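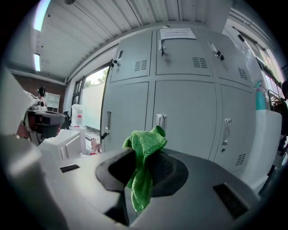 A green cloth, a hand-held gripper and the grey lockers at Falberg.

Hello, and thanks for stopping by! We're Odoi, a small team that collects examples of everyday jobs so that robots can learn from them. I'm Sigita Lapiņa and I look after the collecting side, so if you've ever had an email from us asking whether we could come and wipe your cupboards, it was me.

We started with one room, 20 borrowed tea towels and a very long list of chores. These days the list has 161 tasks on it (folding, wiping, stacking, opening things that don't want to open) and we try to get 1000 good goes at each before we hand anything over to the learning team. Bonifacio Cordero runs that side, and he's very fussy about what counts as good.

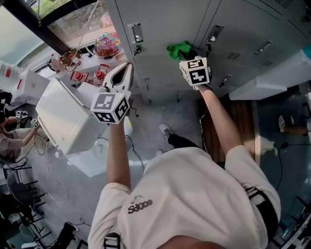

Most of our people had never held a gripper before they joined. It takes a morning to get used to having one in each hand, and doors and cloths are what we usually start people on. Povilas Priedītis does the training and he's lovely, even when you've dropped the same cloth for the tenth time!

We keep sessions to 30 minutes, then everyone swaps over and has a cup of tea.

Fancy joining us, or got a room we could use? Write to Inese Kütt through the contact page and she'll find you a slot.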